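How our robot hand learned to pick up its veg

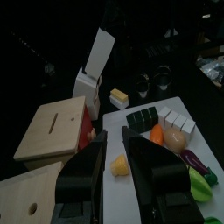 Anjani Pangaribuan

I have a favourite seat in the workshop, and it's the one right beside the table where the robot does its picking up. If you sat in it you'd spend most of your time watching two big black fingers opening and closing over toy vegetables, and I promise you wouldn't get bored. I've been there every Wednesday evening for months and I'm still not bored!

I share the workshop with my friend Regula Thaler and a few other people who like making things. It's in Uvholm, up a flight of very squeaky stairs. Regula is good at metal and motors. I'm good at writing the instructions that tell the motors what to do (that's called programming, or coding, and you might have done some at school). Between us we're building a robot arm, and we call it Prarnis. Regula made the name up while she was brushing her teeth and it stuck.

I get a lot of letters from children asking how a robot picks something up, so let's have a go at that.

First, try it yourself

Find something small on your table. A rubber will do, or a grape. Now pick it up, but only use your thumb and one finger, and keep them as straight as you can, like two rulers.

Tricky? You probably managed it, but I bet you had to think a bit. Your own hand bends in lots of places and your skin is soft and a tiny bit sticky, so things stay put when you hold them. Prarnis hasn't got any of that. It has two fingers. They move apart and they move together, and that's the lot.

The proper word for a robot's hand is a gripper. There are all sorts. Some have three fingers, some have suckers like an octopus, and some are a squashy bag. We picked two fingers as they're the easiest to build and the easiest to mend, and we do a great deal of mending.

Where does it look?

Your eyes are in your head, quite a long way from your hands. Prarnis has a camera on its wrist, so it's a bit as if you had an eye just above your palm. Whenever the arm moves, the view moves too.

This is brilliant for some things. When the gripper is hovering over the yellow toy on the white table, the toy sits right in the gap between the fingers, and that's exactly where you want it. If the camera sees yellow in the gap, there's a good chance that closing the fingers will catch something.

It's less brilliant for other things, though. Look at how much of the view those fingers take up! The green pepper is partly hidden by the one on the right. Imagine trying to eat your tea while holding two cucumbers in front of your nose. So one of the first things I had to teach Prarnis was that its own fingers are part of itself, and it shouldn't try to pick them up. (It did try. For a whole evening.)

Why toy food?

People always ask this one. We did start with real vegetables, in July, and it was warm, and I'll leave you to imagine the tomato.

Toys are much better. They stay the same shape from one week to the next, so if Prarnis misses, I know it's my code that's wrong and the carrot hasn't gone bendy. They also come in very helpful shapes. Think about these:

The beige one, shaped like an egg, is smooth and rolls. If one finger touches it before the other finger does, off it goes.

The purple aubergine is shiny and long, with a green bit for its cap. You have to decide which way round to hold it. Across the middle is good. Grabbing it by the ends is not, and you can test that with a banana.

The green pepper has ridges, and ridges can be a help, as the fingers have something to press against.

The little yellow one is lumpy. Lumpy things are odd, because how well you can hold them depends on which side is facing up, and Prarnis has to work that out afresh every time.

Regula's favourite is the aubergine. Mine's the egg, though it's given me more trouble than everything else put together.

The cubes are the easy bit

At the back of the table there's a row of cubes, four dark green and four white, so eight altogether. Cubes are a robot's best friend. They have flat sides, and flat fingers love flat sides. They don't roll either.

But what happens when you push them together in a row? Have a try with some of your own building blocks. Line them up so they're touching, then use your two ruler fingers to lift one from the middle. There's no room to get down the sides! You have to come at it from the front and the back, or start with one on the end. You'd spot that straight away. Prarnis had to be told, and I had to find a way of saying it in code, and that took me three cups of tea and most of a packet of biscuits.

What I wrote, if you turn it into plain English, goes a bit like this:

Find a cube.
Look for a space on each side of it.
If there isn't a space, turn the wrist and look again.
If there still isn't a space, choose another cube.

A list of steps like that has a special name. It's an algorithm. You use them too, when you follow a recipe or get dressed in the morning (pants before trousers, unless you're a superhero).

How hard should it squeeze?

Pick up your grape again, if you haven't eaten it. You can feel when you're holding it tightly enough, and you stop squeezing before it pops. You don't even have to think about it.

A motor will just keep going unless something tells it to stop. Ours came from a broken sewing machine at the Gisler repair shop down the road, and it's a strong little thing. The first time we switched it on it squashed a paper cup flat in less than a second, and Regula and I looked at each other and both put our hands in our pockets.

So we measure how hard the motor is working. When the fingers are closing on nothing but air, the motor has an easy time. When they meet something, it has to push, and it uses more electricity. Prarnis watches for that jump. As soon as it comes, it squeezes a tiny bit more and then holds still. You can't see any of this happening, but you can hear it, as the hum drops to a lower note.

And if the hum doesn't drop? Then there's nothing between the fingers and Prarnis has missed. It opens up again, goes back a little way and has another look.

Getting it wrong a lot

I keep a notebook called Pellia (it has a picture of a moss on the cover, and Pellia is a sort of mossy plant, and I know it's silly to name a notebook). In it I write down every try. There are almost 300 tries in there so far and plenty of them just say "missed" or "rolled away" or, once, "fell in Regula's boot".

I used to feel a bit glum about those pages. Then I noticed that they were the useful ones. When I read back over all the times the egg had rolled off, I saw that it nearly always rolled to the left. One finger was getting there a whisker before the other! We tightened a single screw, and the egg behaved much better after that. I'd never have found it if I had only written down the good tries.

So if you're building something and it keeps going wrong, do write it down, even if it's only a word or two and a grumpy face.

Make your own gripper

You can build a two-fingered gripper at home. You'll need two lolly sticks, a clothes peg, sticky tape and a rubber band.

Tape one lolly stick along each side of the peg, with the ends poking out past the bit that grips. Those are your fingers. Squeeze the peg to open them and let go to close them. Now try picking up a sugar cube, a pea and a pencil, and see which is hardest.

Next, cut the rubber band (ask a grown-up if your scissors are stiff) and tape a piece to the inside of each stick, near the tip. Try the pea again. Feel the difference? Rubber grips much better than bare wood.

If you want it harder still, shut one eye. Then get someone else to hold the gripper while you tell them where to go, using only the words left, right, forward, back, up, down, open and close. You're the code now and they're the robot. My niece played this with her dad and he ended up with the pea in his sleeve.

Next for us is teaching Prarnis to turn the aubergine round before it picks it up, if it's lying the wrong way. Regula thinks it should nudge it with one finger. I think it should just twist its wrist. We've agreed to try her way first, and I've started a clean page in the notebook.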